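Jeltthorpe, back bench
4 January 2022

First proper entry of the year, and it was lovely to come back to a bench that was more or less how I'd left it. The arm homed without complaint, the controller had kept its settings over the break, and the only thing I couldn't find was the small hex key for the finger screws, which had rolled under the monitor stand. I have tied a bit of string to it.

The job was the one we put off before the holidays: get the Plellamex fingers on to the gripper and give them a fair run against the Trirkus pair we've been using all this time. I'd been rather looking forward to it. The Trirkus fingers have smooth rubber faces and are very forgiving with hard things, but they do tend to skate over anything thin and floppy, and I have grown tired of watching them close politely on nothing. The Plellamex ones taper to a point and have a diamond knurl all down the inside face, with a slot through the body of each finger that I hoped would give them a bit of spring.

Swapping them took longer than it should have, as usual. The mounting blocks are chunkier than the old ones and I had to back the wrist off and come at the screws from the side. After that I ran the open and close routine a few times to let the controller find its new end stops, and set the working opening to 120 mm, the same as before, so that the two sets can be compared without arguing about it later.

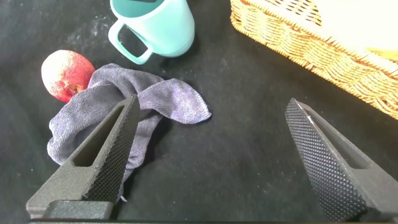 I kept to the household things for the trials, partly as they're what the old results were done with and partly as they cover a nice spread of hard and soft. I worked by hand control to begin with, going down slowly and watching the wrist camera feed, and only let the arm run its own approaches once I was happy it wasn't going to plough a groove in the bench. There was one slightly alarming moment when the fingertips came down lower than I expected (the new fingers are longer, of course they are, and I had forgotten to change the tool length). Stopped in time, corrected the offset, had a cup of tea. If anyone puts the Trirkus pair back on, please remember to change it back again!

The full run was 48 grasps with the Plellamex fingers, shared evenly over the items. Of those, 7 were drops or misses, and most of them were on the mug. I think the knurl simply hasn't much to bite on with smooth plastic, and the pointed tips make things worse if the pinch isn't square, so the mug swings round as it comes up. Taking it by the handle went much better. The apple was easier than I'd feared, though I did look it over afterwards for little diamond marks and turned the force down a step to be on the safe side.

The soft item is where the new fingers earn their keep. I'd pinch a fold, lift, and up it came, time after time, and I'll admit I got rather carried away and did several extra that aren't in the log. The one thing to watch is which part of the heap you go for. A standing fold is easy. A flat bit lying on the black cloth is still a nuisance, and twice I picked up the bench covering as well and dragged everything towards me.
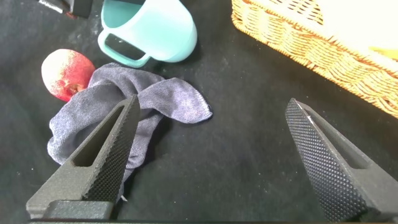

Plellamex fingers at full working opening, left one over the grey fabric, apple, mug and basket beyond.

A few words on the camera, as I know somebody will ask. With these fingers fitted you see a good deal more finger in the view than with the old pair, and the left one hides whatever is directly under it just when you would most like to know where the edge of the fabric is. I tried tilting the bracket up a touch, but then the basket side of the bench took over and I lost the near ground, so I put it back. The exposure is all right on the black covering, if a bit generous with pale things. It also shows up every speck of lint, so the covering wants going over with a sticky roller before we record anything that matters.

I also noticed that the controller waits 2 seconds after each close before it will accept a lift. I had always blamed the old fingers for that, quite unfairly. It must be a setting somewhere, and I went through most of the menus without finding it — will have another look with the manual open.

Still to do:
Repeat the mug grasps with thin rubber tape over the knurl, lower half only.
Run the Trirkus pair again on the same items at the same opening, as the old log doesn't record the force.
Fix the bench covering down at the corners.
Write the tool length for each pair on the lid of its box.
Ask Plellamex for a blunter tip, ideally to arrive before the February trials.

Fingers left on, gripper open, arm parked and powered down. Hex key is on its string by the controller.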